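The Slow Part Is the Software
By Nadiia Prokopenko
April

When Junaid Lashari joined Mosik as a perception engineer, he expected to spend his days on neural networks. On the Wednesday I visit him, he has spent the whole morning on clocks. One clock lives in the camera, one in the sensor that measures how far the gripper is open, and they do not agree. The difference is 39 milliseconds. For a person this is nothing. For a program that must learn at which moment the fingers close on a grape, it is a serious problem.
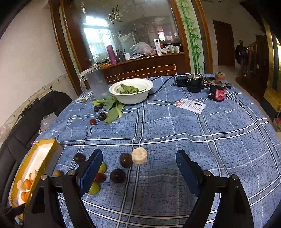
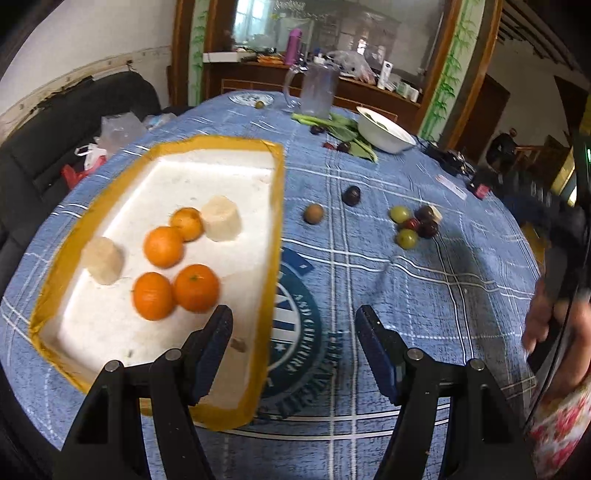
Fruit, greens and a hand-held gripper on a blue tablecloth.

Lashari explains it to me with two windows open on his screen. In the upper one runs the video from the gripper. In the lower one a thin line goes up and down and shows the distance between the fingers. When he plays them together, the line falls a little before the fingers move. "The model would learn to close too early," he says. "Then we would blame the model, and we would change the model for three weeks."

Mosik is a small company with its office in Wurnstead, above a shop that repairs bicycles. It does not build robots. It writes the software that stands between a human demonstration and a robot arm: the tools that record, clean and align the data, the part that learns from it, and the controller that carries out what was learned. The task for this spring is sorting food on a table at home. It sounds easy, and I said so to Upendo Mohamedi, who leads the planning work. She was patient with me.

"A banana slice is soft and a grape rolls," she said. "If you touch the grape from the side, the world is different from the world you planned for."

Her older planner worked in the classical way. It took one picture, found all objects, made a full list of movements and then carried them out to the end. With wooden blocks this was good enough. With fruit, the list was often wrong after the second movement. The new version, which the team calls Prosard, plans only the next short piece of motion. It looks again, and plans again, nine times in every second. Most of these plans are thrown away before the arm has finished them, and Mohamedi had to get used to this waste. She told me that in her first month she kept trying to save the old plans in memory, as one keeps good paper bags in the kitchen.

The collection now has 3,521 demonstrations. Each one must pass through a program named Soomro before it is allowed into training. Soomro is the work of Manaia Tipoki, and it is the least admired and most used program in the building. It checks that the video has no missing pieces. It computes the path of the gripper through the room from the camera picture, and it compares this path with the motion sensor. If the two paths separate too much, the recording goes to a folder where a human must look at it.

Tipoki looks at this folder every day before lunch. Glass gives him the most work. A reflection moves in a different way from the thing that makes it, and the tracking program can follow the reflection and believe that the hand has moved through a wall. For some time he simply deleted such recordings. Later he wrote a filter which gives less weight to points on shiny surfaces, and a large part of the deleted material could come back. The filter makes its own mistakes. It does not trust a polished eggplant.

Not everybody in the office agrees about where the effort should go. Waqas Kazmi writes the low-level controller, the code which decides how strongly the fingers press. He thinks that his colleagues speak too much about seeing and too little about touching. The camera cannot say how ripe a plum is. In his code the fingers close until they feel resistance, wait for a very short time, and then add force in small steps. He would like this reflex to stay outside the learned model, where he can read it line by line and correct it. Lashari would like to have it inside, so that it improves together with the rest.

They have argued about it since winter, and for now there are two branches in the code. Both are tested every night in simulation, and the results are on a screen near the coffee machine. When I was there, Kazmi's branch damaged less fruit and Lashari's branch finished sooner.

In the late afternoon the clocks were still not solved. Lashari had found that the difference becomes larger when the camera has been running for an hour, so a fixed correction will not help. He wrote a small test, started it, and went downstairs to ask if somebody could look at his front brake.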